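Test five-fingered hands on flat things
Howard Ellwood, Tindport 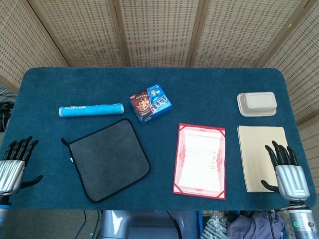 What the peg board leaves out

Most hand comparisons still begin with rigid pegs and blocks. A cloth, a folder and a sheet of paper on a carpeted table are a harder test, and closer to the work buyers have in mind. Flat items offer no side to close on. The fingertip has to find an edge, and the thumb must arrive without pushing the item away.

At Sindirwood we ran 40 attempts per item with the Aigner controller, then repeated them with the Plurnel. Grip force hardly separated the two. Thumb timing did. Ngọc Bùi argues that a parallel gripper would do the folder more cheaply, and for the folder alone I agree.

Suppliers should publish results per item, failures included. A single averaged score hides the cloth behind the snack box.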